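Skornmont Obi Work Mat, Large, Dark Gray: Do You Need a Mat at All?

February 13, 2024

I don't trust products whose main feature is that they lie flat. A table lies flat. So does the back of a leftover roll of vinyl flooring, and that was my work surface for years before I gave in and ordered the Obi. The Stustolden store page had 1,547 ratings for it, nearly all of them glowing, and the ones I read sounded like they had been written on the day the box arrived. Of course it looks nice on the first day.

I bought mine in December with my own money and have had it under my hands since. I use it for sorting small parts, gluing, painting little wooden pieces, laying out game components, and now and then eating a sandwich I should have eaten in the kitchen.

What the listing promises

The page makes a lot of claims for a gray rectangle. It says the mat "calms the workspace," which I will leave alone. It says the surface won't show wear, that it grips any table, that it wipes clean, and that small objects are easier to see on it than on a bare bench. It also says it unrolls flat "in moments."

That last claim is wrong, so let's start there. It comes rolled up in a tube, and the roll is tight. When I pulled it out, both ends curled up like an old poster. I put cookbooks on the corners and went to bed. In the morning one corner was still up. I flipped it, weighed it down again, and it took 3 days before I could set a cup near the edge without worrying. A folded box would probably be worse, with a crease across the middle forever, but "in moments" is a fib and Skornmont should take it off the page.

There was a smell too. Rubbery, a bit like a new shower curtain. It faded. I have a window I can open – if you work in a closet, maybe don't unroll it in there.

Grip

On my painted table it stays put. On the varnished kitchen table it slid whenever I leaned on it with my forearm, until I wiped down both the table and the back of the mat with a damp cloth. After that it was better, though I wouldn't call it locked down. "Grips any table" is the sort of phrase that gets written by someone with one table.

Finding small things

I expected to be rude about this part. Any plain surface makes small things easier to find, and I didn't see why I should pay extra for somebody's special gray. My old vinyl had a fake stone pattern, though, full of specks, and I had gotten so used to hunting for things on it that I stopped noticing I was hunting.

So this is the claim I tested most. Red, orange and yellow pieces are very easy to pick out. White is fine. Natural wood is fine. Black and dark blue are poor, and the listing doesn't mention that at all. If your work is mostly black screws, get the light version or put a sheet of paper down, which costs nothing. I still put down paper for screws.

Shadows are another thing to think about with a dark mat. With one strong lamp, a dark shadow on dark gray can swallow a small part completely. Bright colors get by as long as they are out in the open. A small red cube is about the friendliest thing you could put on it.
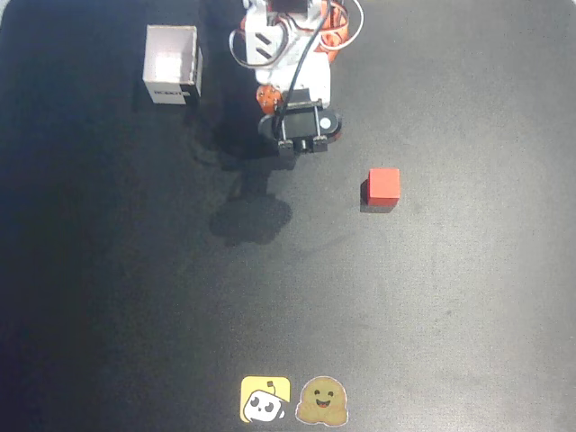

Cleaning and wear

Dried white glue peels off in one piece if you let it dry all the way, and smears if you get impatient. I got impatient twice. Acrylic paint wiped off while it was wet. One blob that I missed overnight needed a fingernail and left a faint dull spot that I can find only by tilting my head toward the window.

Pencil marks come off with a damp cloth. Dust does not, or not for long. Lint, cat hair and eraser crumbs all show up on dark gray, and you will be wiping this thing more often than you wiped your table. None of the happy ratings I read brought this up. If you want a surface that hides a messy habit, a dark one is the wrong choice, and I say this as someone with a messy habit.

As for "won't show wear," I'm reserving judgment. I have one light scratch from dragging a metal box across it. That was careless, but people drag boxes. It isn't sold as a cutting mat, and I haven't cut on it. A few buyers complained that it cut up badly under a knife, which seems unfair to the mat.

Compared with the Bresel

I also had the Bresel bench mat on loan for a while. It's thicker, noticeably softer under the elbows, and quieter when you drop something. It comes with a printed grid, and I know some people want one. I don't. I found the lines distracting when I was looking for small pieces, and the printing had already rubbed thin in the spot where the owner rests his wrist. The Bresel did lie flat right away, I'll give it that.

If you measure things as you work, buy the Bresel. If you mostly set things down, pick them up and push them around, the plain one is less annoying.

Price

Too high. It's a good plain mat with a price that seems to include the word "calm." Shipping added another $9, and I don't see how a tube with no fragile parts costs that much to send. The Stustolden store runs sales on these fairly often from what I could tell, so wait for one. The smaller size is a better deal if your table is small, but don't lay 2 of them side by side and think you've saved money. The edges don't meet cleanly, and anything little will roll straight into the gap.

Would I buy it again

At full price, no. On sale, yes, grumbling. I was ready to send it back during the curling stage, and I kept the tube by the door for a week in case. Then I kept working on it, and at some point I used the tube for wrapping paper.

Good: plain surface, bright parts easy to see, glue peels off
Bad: curls out of the tube, shows every crumb, dark parts vanish, shipping
Skip it if: you work mainly with black hardware, or already own a table you like

Contact | Copyright 2024, all rights reserved | Back to top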